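Rallesstead Task Board – Owner's Manual
Section 3: Setting Up the Board and Checking the Controls

Read this section all the way through before you start. Set-up takes one person and no special tools apart from the hex key in the accessory bag. If you bought the board as separate modules, join them first as shown in Section 2 and come back when all the screws are tight.

3.1 Choosing a place for the board

The board is made for a flat, level tabletop. It has no clamps and is held in place by its own weight and by the pads on the underside. A plain, light-colored surface is best, as the dark modules are then easy to tell apart from the table. Avoid glass, loose cloth and oiled wood.

Leave 100 mm of free space at each end for the handles and 200 mm in front. If the table has side panels or stands in a corner, measure from the inside of the panel.

CAUTION: Do not set the board down on its front face. The small screws along the lower edge will mark the table, and the panel may bend.

3.2 Lifting and placing

1. Clear the table and wipe it with a dry cloth.
2. Take hold of both handles, putting your fingers all the way through the slots.
3. Lift straight up. Do not drag the board out of the foam.
4. Lower the board with the light gray front face toward you and the three push buttons on your left.
5. Let go of one handle at a time and press down gently on each end. If the board rocks, move it to a flatter spot or fit the thin pads from the accessory bag.

CAUTION: Never carry the board by one handle. The joints between the modules are not made to take the full weight from one side.

NOTE: The handles are fastened from the inside. If one feels loose, stop using the board and see Section 7, Repairs.

3.3 Getting to know the push buttons

The left module carries three round push buttons. Two smaller ones, blue and teal-green, sit toward the back. The larger yellow-gold button sits in front, between the other two. In the rest of this manual they are called Blue, Green and Yellow.

All three are momentary buttons, so they come back up as soon as they are let go. Yellow has a domed cap and a longer travel than the others. Press it near the center of the dome. A push on the rim may tip the cap in its collar, and the press may not be counted.
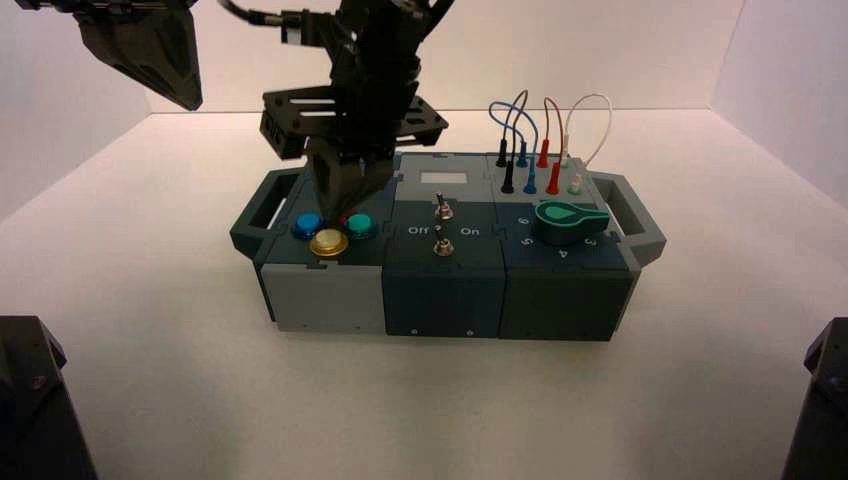

Check each button before you use the board for the first time, and again whenever it has been moved to a new room.

1. Press Blue straight down until it stops, then release. It should come back without sticking.
2. Do the same with Green.
3. Do the same with Yellow. You will feel a light click near the end of the travel.
4. Repeat the three presses from the back of the board, reaching over the top. A button that works from one side and sticks from the other usually has dirt under the collar.

If a button sticks, brush around the collar with a soft, dry brush. Do not pry the cap up with a blade. Replacement caps are sold in single colors under the Surkance name and come with their own instructions.

NOTE: The yellow-gold cap is glossy and picks up reflections from overhead lights. If glare is a problem, turn the board a little or move the lamp. Do not sand the cap or cover it with tape – tape leaves glue in the collar and slows the button down.

3.4 Checking the toggle switches

The middle module has two metal toggle switches, one behind the other. The one nearer the back is the rear toggle and the other is the front toggle. They are wired separately and can be checked in either order.

1. Hold the silver lever between finger and thumb.
2. Move it to its other position with one smooth motion. It should snap over and stay there.
3. Move it back.
4. Repeat with the second toggle.
5. Check that neither lever turns in its round base. A small amount of play is normal.

CAUTION: Do not push a toggle sideways. The lever moves along one line only, and a bent lever cannot be straightened.

The small white label window near the back edge of this module takes a paper strip. Write on the strip with pencil or fine marker before you slide it in. Many owners use it for the board number when they keep several boards on one shelf.

3.5 First run

Once every control moves freely, work through this short exercise to settle the springs. New buttons can feel stiff, and Yellow is normally the last to loosen.

1. Set both toggles to the same position.
2. Press Blue, Green and Yellow in that order.
3. Move the rear toggle, then the front toggle.
4. Press the buttons again in the reverse order.
5. Return both toggles to where they began.

Do this 20 times. If any control still feels rough at the end, clean it as described in 3.3 and run the exercise once more. Boards fitted with the older Kwak button set need longer, and 100 presses on each button is normal for those.

3.6 Cleaning and storage

Wipe the tops and front faces with a soft cloth, slightly damp. Keep water away from the collars and the bases of the toggles. Dry the board before putting it away.

Store the board flat, right side up, with nothing on top of it. The Brendau carry case holds one board and has cutouts for the handles. Without the case, use the foam from the original box. Do not stack boards, even with foam between them – the toggle levers stand higher than the rest of the top and will take the load.

Manual revision: August 22, 2024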